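# Folding Kitchen Towels So They Sit Nicely in a Small Basket

I've been asked for this one so many times that I finally sat down with a cup of tea and wrote it out properly. It's a simple job, folding a kitchen towel and laying it in a basket, and I know most of you have been doing it one way or another since you were tall enough to reach the counter. But if you've ever pulled out one towel and had the whole stack come along with it, or if your basket looks lovely for an hour and then slumps over like a tired dog, I think you'll find something useful in the next few paragraphs.

My own method came partly from my mother, who folded everything in thirds, and partly from Damilola Tamuno, who shared a laundry room with me for four years and folded everything smaller than I thought possible. I've borrowed from both of them and argued with both of them, too.

## What you'll need

- A towel or cloth, clean and completely dry
- A small basket, preferably with holes in the sides
- A clear table or counter, a bit bigger than the towel when it's spread out

I like a plastic basket for kitchen towels. Wicker is prettier, I'll give you that, but it snags terry loops something awful, and you can't rinse crumbs out of it under the tap. The holes let a little air through, which matters in a kitchen where the kettle is always going. Don't worry about the brand. I have one from Plolton that I've had forever and another that came free with a box of clothespins, and they do the same work.

If you have a choice, get one with rounded corners. Square corners look as though they'd hold more, but cloth never quite fills them, and you end up poking at the edges trying to make it behave.

## Measure the basket first

I skipped this step for years! What you want is a folded towel that's just slightly smaller than the bottom of the basket, with room to slip your fingers down on either side. You don't need a tape measure. Lay your hand flat in the bottom of the basket and notice how many hand-widths it takes to cross it, then keep that in mind while you fold.

If the folded towel is too big, it will ride up the sides and puff in the middle. Too small, and it slides around every time you move the basket. Slightly small is better than slightly big, if you have to pick.

## Folding the towel

1. Spread the towel out flat with the side you like best facing down. Smooth it from the middle outward with both palms. Take your time over this part, especially with cotton that's been through a hot dryer.

2. Bring one long side in toward the middle, about a third of the way across. Smooth it again.

3. Bring the other long side over the top so the edges line up. You should have a long strip now, three layers thick. If your towel has a hem that's shrunk in the wash (and whose hasn't), line up the fold and let the hem wander a little.

4. Fold the strip in half, short end to short end.

5. Check it against your basket. If it fits, stop there. If it's still too long, fold it once more.

6. Press down gently with your forearm to push out the air. Damilola used to give hers a good thump at this point, but I find a slow press does the job and doesn't wake anybody up.

## A word about stripes

Striped towels are my favorite, and they're a wonderful way to practice, because the stripes tell you right away whether you're folding straight. Match the stripes up as you bring each side over and the edges will nearly take care of themselves. Broad stripes are the easiest to follow. The very thin ones make my eyes swim after a while, so I save those for when I've had my glasses cleaned.

I also like to set all the stripes running the same way in the basket, from back to front. It leads the eye, somehow, and it makes a very ordinary towel look like you planned it. If you'd prefer them running side to side, turn the whole thing before you lay it in, and please don't refold it on my account.

Some towels have a colored edge along one side. You can tuck it under for a plainer look, or let it peek out. I let mine show. A thin line of color is cheerful, and I use it to tell the dish towels from the hand towels - dish towels get the colored edge facing me, hand towels get it tucked away. My family has learned the system, more or less.

## Laying it in the basket

Slide your hands under the towel with your fingers spread, and lift it from below. Picking it up by the top layer undoes half your good work. Lower it in at one side first, then let the rest settle, and draw your hands out slowly. If a corner has popped up, run a finger down between the cloth and the basket wall and it should drop back into place.

Put the smooth, folded edge toward the side you'll be reaching from, and the loose ends toward the back. You can pick up a single towel that way without disturbing its neighbors.

As for how many to put in, leave some breathing room at the top. I know it's tempting to keep going until the laundry is all put away, but a basket that's packed tight is a basket you'll be refolding by suppertime.

## Where to keep it

I keep mine at the back corner of the table, out of the way of my elbows but still within reach. The front edge is where I roll out dough and sort the mail, so anything sitting there gets floury or gets lost. A back corner also keeps the basket from being nudged onto the floor, which happened to me often enough one October that I finally learned my lesson.

If your table is wood, wipe the spot underneath now and then. Crumbs do find their way through those little holes, and a quick pass with a barely damp cloth while you've got the basket lifted for refilling is all it needs.
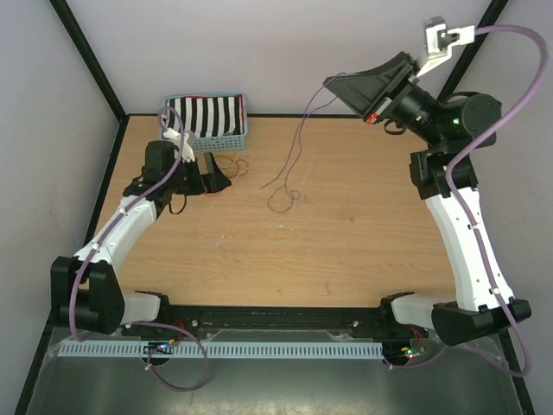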